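# Cooked prawns and shrimp: the questions we keep getting 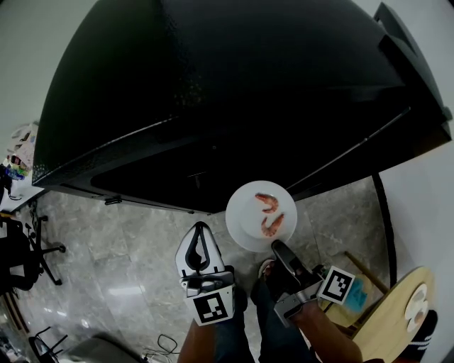 *Two cooked shrimp on a round white plate, in front of the fridge.*

Irén Győri answers the kitchen post for Hulto. She has read a lot of confident advice about shellfish and believes perhaps half of it.

**How long do cooked shrimp keep in the fridge?**

Two or three days if they went in promptly. You'll find people online who swear by five. I'd like to see them eat one first.

**The packet says "best enjoyed on the day". Is that a rule?**

It's a sales line. Look for the use-by date, which does mean something, and for the line about how soon to eat them after opening.

**Can I tell by the smell?**

Sometimes. A sour or ammonia smell means the bin. No smell proves very little, and I don't trust anyone who says their nose has never let them down.

**They're pink, so they must be cooked through?**

Mostly a fair guide, but colour on the outside can get ahead of the middle. Cut the thickest one open. You want the flesh opaque all the way, with no glassy patch.

**What about the "C means cooked, O means overcooked" trick?**

Handy, up to a point. Some curl tightly because of how they were peeled or frozen. I've had tight little rings that were tender and loose curls that were like rubber.

**Do I need one of those special seafood boxes?**

I tried the Bosier one for most of May. It kept shrimp as well as an old tub with a decent lid, and it took up twice the shelf. A plate with another plate upside down on top will do for one night.

**Which shelf?**

The coldest, usually towards the back and low down. Keep cooked shellfish above anything raw, and well covered. The door is the worst spot, whatever the picture in the fridge manual shows.

**My fridge display says 4°C. Good enough?**

If it's true. Put a cheap thermometer in a glass of water overnight and see. My Mostano was out by 2 degrees and had been telling me otherwise for years.

**How much should I buy for a starter?**

Recipes like to say 300 g for two people. With bread and a salad, 185 g of peeled shrimp has always done us.

**Can I reheat them?**

You can, once, until steaming hot. They'll be chewier. I'd eat them cold with lemon.

**Is it worth rinsing them before serving?**

No. It washes the flavour off and splashes the sink. Pat them with kitchen paper if there's liquid in the tub.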